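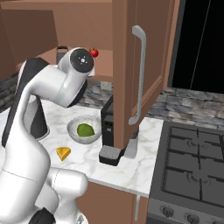
Drakiva Worktop Sealer: product review

The Drakiva sealer is sold for natural stone worktops in homes and small staff kitchens. The Prisidine test kitchen applied it to marble in February and has kept the surface in daily use. One tin covers 4 square metres and comes with two cloths and a printed guide.

The liquid spreads evenly and has little smell. The guide asks for a second coat but does not say how long to wait; the maker should correct this. 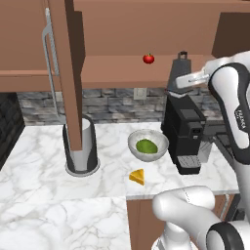 Kai-wen Leung
Senior Reviewer, Household Surfaces

Lemon juice left for an hour made a faint dull mark. Oil and tea wiped away cleanly. The Amrani sealer, tested in the same way, resisted oil less well but was easier to buff.

The product is recommended for marble, subject to the remark on the guide.

Reviewed 29 November 2019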